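Stuleck hand-held gripper kit: pads slip on caps and bottles, worth the Pombridge pad set?

Asked by Hinata Tsuchiya
November 17, 2019
3 comments
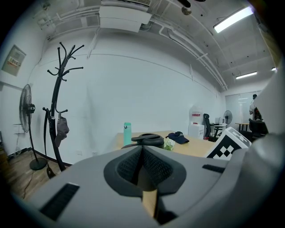 Rui Barreto: Which pads are on it, the ones from the box or a replacement set? The kit shipped with two different compounds depending on when it was ordered, and the answer changes with that.

They are the pads from the box, black rubber with the raised grid. I bought the kit in June to record pick-and-place demonstrations for a small sorting project. The objects are household things: a bottle with a lid, a baseball cap, white flowers, a few boxes. The trigger linkage is fine and the camera mount has not moved since I tightened it.

The trouble is grip on two kinds of object. Hard cylinders rotate between the pads when I lift from above the center of mass. Caps pinch well at the brim, but if I take one by the crown the fabric folds into the V-shaped hollow and slides out at the narrow end. Boxes give no trouble at all.

I have logged 497 picks so far. Nearly all of the failed ones are the bottle or a cap. I clean the pads with a damp cloth before each session and let them dry.

The Pombridge set is advertised as a direct fit. It has a softer rubber and a shallower hollow. Before I order it I would like to know:

- whether it fits the Stuleck fingers without drilling
- whether the softer rubber wears faster
- whether old recordings can be mixed with new ones after a pad change

Share (4)

Rui Barreto

It fits, with one caution. The hole spacing is the same as on the Stuleck fingers, but the Pombridge backing plate is thicker. With the supplied screws you get too little thread engagement and the pad will rock under side load. Use the next length up. Tighten by hand in small steps and alternate between the screws, or the plate will sit at an angle and the tips will not meet squarely.

After fitting, close the gripper on a strip of paper at the tips and pull. The paper should drag evenly across the full width. If one side is free, loosen that pad and reseat it.

On grip: the softer rubber helps with hard cylinders. It does less for fabric. Your cap problem sounds like geometry. The fabric goes where there is space, and the space is behind the tips. The shallower hollow leaves less room, so you should see some improvement, but you will get more from changing the approach. Take the crown lower down, near the seam where it joins the brim, with the pads perpendicular to the seam.

For the bottle, rotation under load means the contact is a line or a small patch. Lift from higher up, so that the weight hangs below the pads. Squeezing harder did little in my tests and it flexes the fingers, which shows up as error in the recorded opening width.

On wear: faster, yes. The grid on mine had gone smooth at the tips while the rest still looked new. The pads are symmetric, so you can swap left for right and get more life from them, though the tips will still be the tips. I keep a spare pair.

Comments (1)
Hinata Tsuchiya: Thanks. The screw length was the piece I was missing. The Pombridge page lists the supplied ones as suitable for all versions.

gostline

Didn't have good luck with Pombridge. Went to the Sjöberg ones, more expensive, still on the first pair. No idea if they fit a Stuleck, mine is a different make.

Comments (0)

padwear_k

Nothing to add on the screws. On mixing recordings, which was not covered above:

You can mix them if you tag them. A pad change affects two things. The first is the opening width at contact. A thicker or softer pad closes on the same object at a different reading, so zero the width again with the tips closed and write the new offset into the session notes. The second is appearance. The pads take up part of every image from the gripper camera, and a model trained only on the old ones may behave differently when the shape near the tips changes. I would not throw the old data away. I would record a fresh block of each object with the new pads and keep a separate set for testing.

Do not change pads in the middle of a session. I did, and had to discard the session when I could not tell which takes belonged to which pads.

If you have not updated the kit software, do that before you zero. The older version stored one offset for the whole project, so a new zero was applied to the earlier recordings as well. Export a copy first.

Comments (2)
Rui Barreto: Agreed on the export. The single offset caught me too.
Hinata Tsuchiya: I am on the older version. I will update and order the pads with the longer screws.

Contact | Terms | Back to top
© 2019 Gostitberg Community Help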